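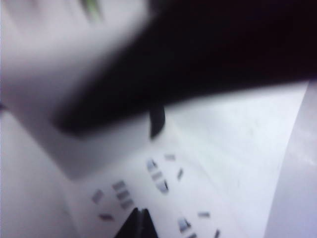

Close view, Destero building, second floor.

Records Center moves to Destero: what departments need to know

The Garach Records Center will complete its move from the basement of the Monti Street annex to the second floor of the Destero building this month. Normal service will resume on September 17, 2001. Departments that store paper files with the Center, or that expect to send files before the end of the year, are asked to read the following notes and pass them to the staff who handle their filing.

The move was approved as part of the space plan adopted in 2000. The Monti Street basement had served as the main storage area for inactive files since the annex was opened, and it was never intended for that purpose. The ceiling is low, the freight elevator stops one level above, and the storm drain along the east wall has backed up on more than one occasion. No records were lost in the most recent of these incidents, but the lowest shelves along that wall had to be cleared and have been left empty since. The Destero space has a loading door at street level, a working freight elevator and separate controls for heat and humidity. It also has a reading room, which the old location did not.

Requests during the changeover

Requests received before the move began have been filled. Requests received during the move are being held in order and will be filled as the shelves are opened. Departments need not submit them a second time, and are asked not to do so, as duplicate slips have already led to the same file being pulled for two offices.

Where a file is needed for a legal deadline, a payroll correction or a medical matter, the department head may call the Center at extension 712. These calls will be answered during regular office hours. All other requests should be made on the yellow slip, as before. The slip has a new line for the shelf location. Please leave that line blank. It will be completed by Center staff.

Box labels remain valid. The number assigned to a box at Monti Street will follow it to Destero, and the transfer lists kept in each department do not need to be retyped. The single exception is the group of oversize drawings formerly kept in flat cases under the stairs. These were listed by case and drawer, and the cases have not been moved. The drawings now lie in new cases with new drawer labels, and a revised list will be sent to the offices concerned as soon as it has been checked against the contents.

Sending new material

The Center will accept new transfers beginning one week after service resumes. Space on the receiving floor is limited, and each department will be given a delivery date. Material that arrives without a date will be returned to the sender.

Boxes must be of the standard size issued by the supply room. Packed boxes may weigh no more than 25 pounds. This limit is lower than the one printed on the old instruction sheet, and the change is permanent. Several boxes broke at the handholds while being taken down from the upper shelves at Monti Street, and in each case the box had been filled well past what the carton was made to hold. Ledgers and bound reports should be divided among several boxes, with the spines down. Folders should stand upright with enough room left for a hand to pass between the last folder and the end of the box.

Please remove rubber bands, binder clips and plastic sleeves before packing. Staples may be left in place. Loose photographs should be put in paper envelopes and marked in pencil on the envelope, never on the back of the print. Hanging folders do not fit the standard box, and their metal rods tear the sides. The contents should be moved to plain manila folders with the original headings copied in full – abbreviations that are clear to one office are often a puzzle to the next.

Every box requires a transfer list in two copies. One copy goes inside the box on top of the folders. The other is sent to the Center by interoffice mail ahead of the delivery. Lists should give the title of each folder, the first and last year of the papers in it, and the name of the office that created them. Where an office has changed its name, both names should appear.

Review of older holdings

The move has made plain how much of the present collection is past its required period of storage. Under the schedule now in force, each department is responsible for deciding whether such material is to be destroyed, kept for a further term or offered to the permanent archive. In practice many of the review notices sent out in past years were not returned, and the boxes stayed where they were.

A new round of notices will go out before the end of September. The first group covers 600 boxes, most of them holding purchase orders, travel vouchers, time sheets and routine letters. Each notice will list the boxes by number and will carry three choices to be marked and signed by the department head. A notice that is not returned will be followed by a second one and then by a call from the Center. No box will be destroyed without a signature. Departments should be aware, however, that beginning with the next budget year the cost of storing overdue material will be charged to the office that owns it.

Staff who are unsure how to mark a notice may ask for a visit to look through the boxes in person. Past experience suggests that a short visit settles most doubts. Minutes, signed agreements, building plans, annual reports and the papers of former directors should not be marked for destruction under any heading. If such papers are found in a box of routine material, please set them aside and inform the Center.

The reading room

The reading room at Destero is open to all employees with a staff card. Outside visitors will be admitted by letter of introduction, as they were under the old rules. Coats, bags, food and drink are to be left at the front desk. Notes may be taken in pencil. Copies can be made by the desk staff at the usual charge, with the exception of bound volumes, which will be copied only if the binding allows it.

Files may be read in the room on the day they are requested if the slip reaches the desk before noon. Slips handed in after noon will be filled the following morning. Files that leave the building must be signed for by the person taking them and are due back within 30 days. A renewal may be made by telephone. Files now on loan from Monti Street should be returned to Destero – the drop box at the annex has been closed, and anything left beside it is at risk of being taken for trash.

Access and parking

The Destero building is a short walk from the main campus by way of the Jurness gate. The interoffice van will stop at the loading door on its morning and afternoon rounds. Two short-term parking spaces beside the door are reserved for departments delivering boxes. They are not for general use, and drivers are asked to move on once unloading is done. The front entrance has four steps. Employees who need level access should use the street-level door on the north side and ring the bell.

The telephone extension, mail code and office hours of the Records Center have not changed. Copies of the new packing instructions and the revised transfer list form may be picked up at the supply room or requested by interoffice mail. Old stocks of the form should be discarded.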